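유리 촛대 두 개와 화분 하나

유리 촛대를 두 개 샀다. 분홍색 하나, 초록색 하나. 원래는 초록색만 살 생각이었는데 배송비가 3255원이라 하나만 받기가 아까워서 분홍색도 담았다. 모양은 같고 색만 다르다. 판매 페이지는 Sondo라는 중고 그릇 가게였고, 물건 이름에 그냥 '주름 유리 촛대'라고 적혀 있었다.

두고 쓸 자리를 정하기 전에 나무 테이블에 올려 놓고 조화 화분과 같이 며칠 봤다.
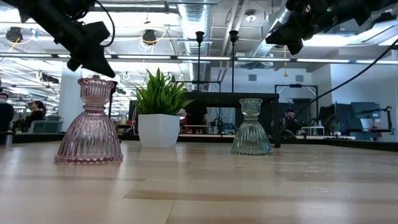
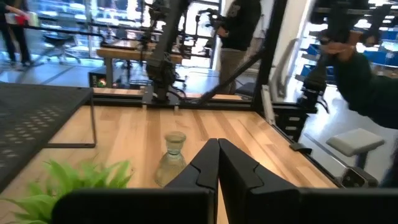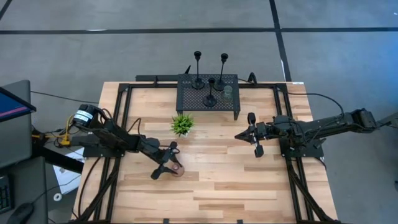

세 장 모두 같은 나무 테이블. 분홍 촛대와 흰 화분은 첫 번째 사진에서 제일 잘 보인다.

먼저 모양 이야기부터. 위쪽은 컵처럼 벌어져 있고, 가운데 목이 잘록하고, 아래는 종처럼 퍼진다. 몸통에는 세로 주름이 들어가 있다. 분홍색은 맨 아래 테두리에 구슬을 이어 놓은 것 같은 장식이 있어서 거기에 손가락이 자꾸 간다. 컵 가장자리도 물결 모양이다. 옛날 이모 집 장식장에 있던 사탕 그릇이 이런 식이었다. 그 그릇은 뚜껑이 깨진 뒤로 바늘이나 단추 같은 걸 담는 그릇이 됐다가, 이사하면서 어디론가 사라졌다.

색은 둘 다 속이 비치는 색이다. 판매 사진에서는 분홍이 더 진해 보여서 조금 걱정했는데 받아 보니 그 정도는 아니었다. 테이블에 두면 아래쪽 나무에 분홍빛이 옅게 비친다. 이게 마음에 들었다. 흰 선반에 두면 어떨지 궁금해서 욕실 선반에도 올려 봤는데, 거기서는 조명이 노래서 그런지 색이 탁해졌다. 초록은 반대로 나무 위에서는 좀 묻힌다. 뒤에 있는 나뭇결이 다 비치니까 그렇다. 초록은 창가로 보내는 게 맞는 것 같다.

받자마자 한 일은 세척이다. 중고라서 컵 안쪽에 촛농이 남아 있었다. 얼려서 떼어 내면 된다는 글이 많은데, 나는 오래된 유리를 냉동실에 넣는 게 내키지 않아서 미지근한 물을 썼다. 순서는 대충 이렇다.

미지근한 물에 담가 둔다. 처음부터 뜨거운 물을 붓지는 않는다.
물을 조금씩 더 따뜻한 것으로 바꾼다. 나는 2번 바꿨다.
물러진 촛농을 나무젓가락 끝으로 밀어낸다. 칼은 쓰지 않았다.
남은 기름기는 키친타월로 먼저 닦고, 그다음에 주방 세제로 씻는다.
주름 사이는 안 쓰는 칫솔로 문지른다.

촛농 섞인 물은 그대로 하수구에 버리면 굳으니까 체에 한 번 걸렀다. 이걸 예전에 안 했다가 세면대가 막힌 적이 있다. 배수구 트랩을 풀어서 닦는 데 저녁 시간이 다 갔다. 그때 쓰던 초가 Iltetano 것이었는데 향은 좋았지만 너무 물러서 자꾸 흘러내렸다. 다시 살 생각은 없다.

목 부분이 제일 번거로웠다. 바깥에서 보면 고리 모양으로 층이 져 있어서 먼지가 그 틈에 낀다. 면봉으로 한 바퀴 돌리면 회색이 묻어 나온다. 한 번 더 돌리면 또 묻어 나온다. 분홍색이 유난히 심했다. 다 씻고 나서는 마른 수건 위에 엎어 두었다가 극세사 천으로 닦았다. 물자국이 주름마다 남아서 닦는 게 씻는 것보다 오래 걸린다.

초를 꽂아 보는 건 나중 문제가 되었다. 집에 있던 긴 초는 컵에 넣으면 헐렁해서 기운다. 티라이트는 가장자리에 걸쳐져서 바닥까지 내려가지 않는다. Sofia Caldeira에게 물어봤더니(이 친구는 촛대를 나보다 훨씬 많이 갖고 있다) 초 밑동에 밀랍 점토를 감아서 세우라고 했다. Atport에서 파는 걸 쓴다고 해서 나도 주문했다. 한 봉지에 작은 덩어리가 9개 들어 있고, 손으로 주무르면 부드러워진다. 초록 촛대에 하나를 다 썼고 분홍에는 절반만 썼다. 같은 모양이라고 해도 컵 안쪽은 조금 다른가 보다. 손으로 찍어 낸 유리인지 기계로 만든 유리인지는 모르겠다.

점토로 세운 초는 흔들어도 멀쩡했다. 그래도 불을 켜 놓고 자리를 비우지는 않는다. 커튼 옆에도 안 둔다. 조화 화분도 촛불 켤 때는 다른 데로 치운다.

화분 이야기도 조금. 흰색이고 면이 각지게 깎인 작은 화분인데, 아래로 갈수록 좁아진다. 풀처럼 뾰족한 잎이 사방으로 퍼진 조화가 꽂혀 있다. 진짜 식물은 몇 번 죽이고 나서 그만뒀다. 이 조화는 7년 됐다. 색이 바랄 줄 알았는데 아직 초록색이고, 대신 먼지를 많이 먹는다. 샤워기로 한 번씩 씻어서 거꾸로 걸어 말린다. 잎이 제일 긴 것들이 화분 테두리 밖으로 나와 있어서 촛대와 너무 붙여 두면 유리에 잎이 닿는다. 그래서 간격을 두게 되는데, 그 간격을 정하는 게 은근히 어렵다. 분홍 옆에 가까이 두고 초록은 뒤로 물리는 게 지금까지는 제일 나았다. 셋을 한 줄로 나란히 세우면 가게 진열대처럼 된다.

테이블은 밝은색과 짙은 색 나무를 좁게 잘라 이어 붙인 상판이다. 이런 상판은 결이 한 방향으로 쭉 가서, 물건을 조금만 비뚤게 놓아도 눈에 띈다. 화분은 각이 있으니 더 그렇다. 촛대는 둥글어서 어떻게 돌려 놓아도 상관없다. 광이 나는 부분은 천장 조명이 그대로 비치는데, 유리를 그 자리에 놓으면 빛이 위아래로 다 들어와서 주름이 잘 보인다. 촛농이 떨어질 걸 생각하면 밑에 뭘 깔아야 한다. 코르크 받침은 분홍빛이 바닥에 비치는 걸 가려 버려서 싫고, 투명한 유리 접시를 찾는 중이다. Sproģis에서 나온 납작한 접시가 괜찮아 보였는데 크기가 안 적혀 있었다. 문의를 남겨 두었고 답은 아직 없다.

유리 접시가 없는 동안은 불을 켤 때만 헌 접시를 깐다. 이가 빠진 흰 접시라 예쁘지는 않다.

당분간의 자리는 이렇게 정했다. 분홍은 테이블에 그대로 두고, 화분도 그 옆에. 초록은 아침에 해가 드는 창가로 옮긴다. 창틀 폭이 좁아서 밑부분이 조금 튀어나오는데, 창문을 여닫을 때 팔꿈치로 칠 만한 높이라 한동안 조심해야 한다. 혹시 몰라서 바닥에 남은 점토를 조금 붙였다. 떼어 낼 때 자국이 남는지는 4월에 대청소하면서 확인할 생각이다.

남은 점토는 지퍼백에 넣어서 서랍에 두었다. 초 상자 밑에 깔려 있으니 나중에 못 찾으면 거기를 볼 것.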